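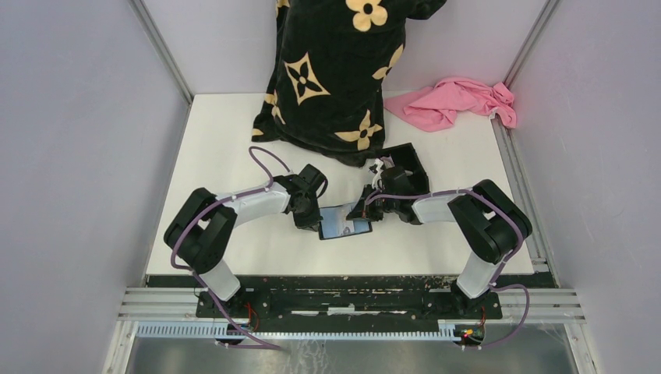

Visita al taller de robótica de Zomel

En agosto pasamos una mañana en el taller de Zomel, donde el grupo de estudiantes de Orsolya Jakab prepara su proyecto de fin de curso. Fuimos 7 personas del club, con el autobús de las 8. La entrada está por la parte de atrás del edificio, subiendo una rampa, y conviene llamar al timbre dos veces.

El proyecto se llama Ronito y trata de manipulación con dos brazos. El equipo trabaja con objetos corrientes, de los que cualquiera tiene en casa: un teléfono, una caja de plástico negra, telas. Los brazos están montados uno frente al otro sobre una mesa blanca, dentro de una cabina estrecha, y las pinzas se encuentran hacia el centro. Los estudiantes han pasado un cable morado por cada brazo y lo han sujetado con bridas blancas. Por encima de la pinza izquierda queda un bucle holgado, y Orsolya insistió bastante en este punto. En una versión anterior el cable iba tenso y se soltaba el conector a media prueba.

La primera parte de la visita fue una charla corta en el aula. Cada alumno lleva un cuaderno en el que apunta los intentos, la posición inicial de las piezas y el motivo del fallo, cuando lo hay. La última serie completa fue de 51 intentos. Preguntamos por el porcentaje de aciertos y nos contestaron que todavía no lo publican, porque cambiaron los dedos de las pinzas a mitad de la serie y los datos no se pueden comparar.

Después bajamos al taller. Las tareas con tela son las que más tiempo les llevan. Una prenda arrugada no cae dos veces igual, y el programa que sirve para coger una caja no sirve para coger un pliegue. El teléfono plantea otro problema: es plano, queda pegado a la mesa y hay que entrar con los dedos por el borde. Uno de los alumnos nos explicó que primero practican la maniobra a mano, con unas pinzas de cocina, y anotan los pasos antes de escribir nada en el ordenador.

También hablamos del cableado de alimentación. Por delante de la mesa, debajo de las bases, hay una canaleta ranurada azul claro. De nuestro club tomamos nota de la canaleta, que nosotros no usamos y nos ahorraría bastante desorden.

El software de control lo escriben ellos, a partir de una biblioteca interna que llaman Jello. Está documentada solo a medias. Quien entra nuevo en el grupo dedica las dos primeras semanas a completar la documentación de algún módulo.

La visita terminó a mediodía. El grupo admite otras visitas durante el curso, en grupos de 8 como máximo y avisando con antelación. Nosotros hemos quedado en volver cuando tengan lista la siguiente serie de pruebas y en llevarles nuestras plantillas de registro.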